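About Us

Hi! I'm Yee-man Man, and I started Ponton because I got tired of watching robots do beautifully in one room and fall apart in the next. We're a small research shop, and pretty much all we do is teach robot arms to pick things up by learning from people.

Our method is called Drevine. A person holds a gripper in their hand, with a camera on it, and does ordinary chores with it. We record what the camera sees and how the fingers move, and the robot learns from that. No robot has to be in the room while we record, so we can work at anybody's kitchen table (we've been invited to a lot of kitchen tables!).

The first version, back in March, used 791 recordings from our own office. It was great in our office. Then we took it to a friend's place with a shiny dining table and it went for the reflections as if they were spoons. So we went out and recorded more, in as many homes as would have us, and we're now at 2,773. What surprised me most is that the new rooms helped a lot more than extra takes in the old ones. We trained one model on 921 takes from a single room and another on just 200 spread over many homes, and the second one won on tables neither had seen. I made the team run it again, and it won again.

We also keep the boring parts now, the bits where the gripper is open and there's nothing between the fingers. I used to trim those out to save space, which was a mistake. A robot needs to know what a plain stretch of wood looks like under a bright window or a lamp, so it can leave it alone.

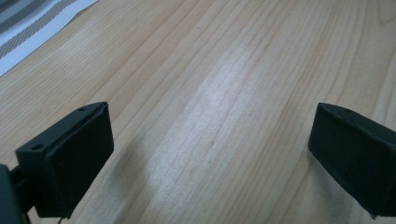

Glare is still our hardest problem, and I won't pretend we've solved it. Dark glass is worse than wood, and clear plastic cups are worse than both. That's what most of our next round of recording is for, along with a lighter grip that we've nicknamed Skinelik, for people whose wrists get sore after an hour (mine do).

If you have a table and a free afternoon, write to us. We bring our own spoons.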